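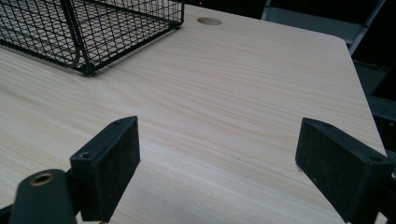

**Garra manual Predosance – análise após 400 ciclos**

Nota: 7 em 10, com uma falha que convém conhecer antes de comprar.

Comprei duas unidades para gravar demonstrações de pegar e largar objetos leves numa mesa de trabalho. A Predosance vende-se em kit, com os dedos já impressos e as almofadas por colar. A montagem levou uma tarde. O manual é curto e salta a passagem do cabo do encoder, que tive de refazer.

**O que falhou**

Por volta do fim da primeira semana, a leitura da abertura deixou de coincidir com a posição dos dedos. O software indicava garra fechada com os dedos ainda afastados. Como as demonstrações servem depois para comandar um braço, o erro passou para o robô: nos testes, o braço fechava cedo demais e deixava cair o objeto, ou apertava além do necessário. Perdi 300 gravações até encontrar a causa.

Era o parafuso que prende o íman do encoder ao eixo. Vem sem trava-rosca e vai cedendo com o uso. O íman roda ligeiramente e o zero desloca-se sem qualquer aviso no programa.

**Como ficou resolvido**

- Desmontar a tampa traseira e limpar o eixo com álcool.
- Reapertar o parafuso com trava-rosca de força média (usei o da Basby).
- Repetir a calibração com os dedos encostados e depois abertos no batente.
- Verificar o zero no início de cada sessão.

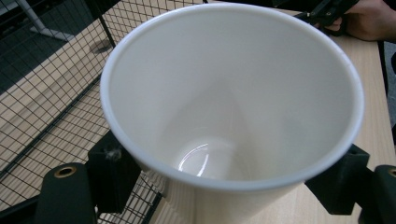 Os copos de papel são o melhor teste que encontrei para este defeito. A parede cede com pouca força e qualquer desvio na abertura nota-se logo quando o braço repete o movimento. Com um bloco rígido, o mesmo erro pode passar despercebido durante dias.

Escrevi à assistência. Responderam em 7 dias, enviaram dois parafusos novos e confirmaram que o lote tinha saído sem trava-rosca. Não vi nenhum aviso na página do produto.

**O resto**

As almofadas agarram bem, mas juntam pó e pedem limpeza frequente. Os insertos de latão aguentaram várias desmontagens sem ganhar folga. O gatilho é confortável em sessões curtas – ao fim de uma hora, cansa o indicador.

Antes desta usei a Forsberg, mais pesada e com um encoder que nunca me deu problemas. Custa bastante mais e as peças de substituição demoram.

Recomendo a Predosance a quem não se importe de a abrir logo no primeiro dia. Para uso com um braço perto de pessoas, só depois de corrigir o parafuso e com limite de força definido no controlador. Volto a atualizar o texto quando chegar aos 1000 ciclos.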